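Subject: Re: [luduvcombe-strings] humidity in the case
Date: 21/03/2000

Someone wrote on the list:

> My violin lives in its case all winter and the pegs still slip.
> Is it the strings or the air? The shop in Fukberg wants to
> sell me new pegs.

Please wait with the new pegs. I had the same trouble in November, after they turned on the heating in our building. The wood of the pegs becomes smaller in dry air and they do not hold any more. I bought a small humidifier from Plika, the kind with a sponge inside a tube, and I keep it in the case next to the neck. It needs water every few days.
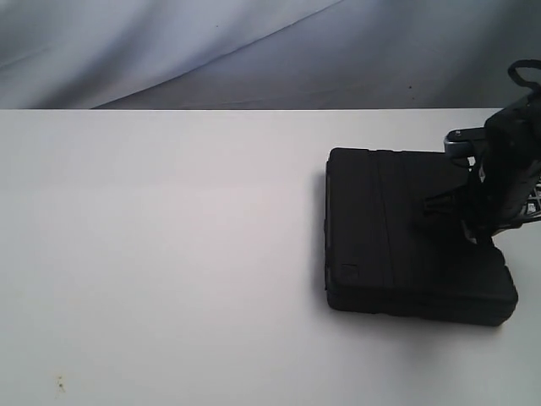 After 13 days my pegs were holding again — only the E string made problems, and for this I used a little peg paste. You must not fill the sponge too much. If it drips, the varnish can be damaged, and the repair will cost more than the pegs.

I would also like to ask the list about the summer workshop. In the last message it was written that there are 14 places for adult beginners. Is this still correct? And do we bring our own music stands?

With kind regards from a second violin,
Ndung'u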